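Tassanee Chantharasri on running the laundromat in Utholm

Tassanee Chantharasri took over the laundromat on the main street of Utholm in 2004. Before that she worked in the kitchen at the hospital, and she had never fixed a washing machine.

"The previous owner gave me a ring of keys and a biscuit tin full of fuses," she said. "He showed me the boiler for ten minutes and then he went fishing."

We spoke in the back room at six in the morning, before the doors opened. She had already folded two loads for the motel and was on her second cup of tea.

The shop has 20 washers. When she started, most of them took coins, and the coins had to be carried to the bank in buckets. She switched to cards later than other places did.

"The older customers wanted coins. They kept a jar at home for it. I left four machines on coins until the parts ran out, and then I put a sign up and people complained for a month."

Who comes in

The shearers used to be her main trade. Now it is the caravan people in winter, and all year round there are families whose own machine has broken down. Doonas are steady work, as most home machines won't take a queen size.

"They bring the doona in the boot and they look embarrassed about it, like it's been on the bed for years without a wash. It has, usually. I don't mind. I've seen what comes out of a football bag."

She does service washes for a fixed price per bag and doesn't weigh them. Veronika Dudás, who has the bakery two doors down, has sent her aprons over since the first year and pays partly in rye bread. Flour is harder to get out than people think, Tassanee said. It has to be shaken off dry, outside, or it turns to paste in the drum.

Water and power

Her biggest bill is gas for the dryers. Water comes next. Last July the combined bill was $872 more than the July before, and she put the price of a warm wash up by 40 cents.

"I worked it out at the kitchen table with my daughter. I didn't want to go up a whole dollar. A lady told me it was robbery and then she stayed for two loads."

She cleans the lint screens herself every night. A blocked screen makes the dryer run longer, and she has seen what a lint fire did to a shop in Fodor. She was short on the subject of customers who overload the machines. Three-quarters full, she said, and leave the lid alone.

The building

The place was a saddlery once, and the back wall is still stone. The rest has been patched over the years. Steam got into the old plaster and it came down in pieces, so it was replaced with flat sheeting and painted a pale colour that doesn't show the damp.

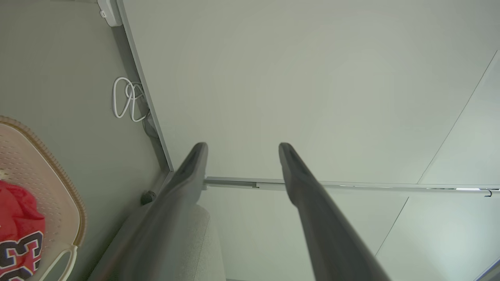 What comes next

Tassanee would like to stop at some point but hasn't picked a year. Her nephew has asked about the business. She told him to come and do the motel sheets for a fortnight first, and he has done three days so far.

"He irons well," she said. "He can't get up in the morning."

At half past six she unlocked the front door. A man was already waiting on the step with two bags and a dog blanket. She told him the blanket had to go in the end machine.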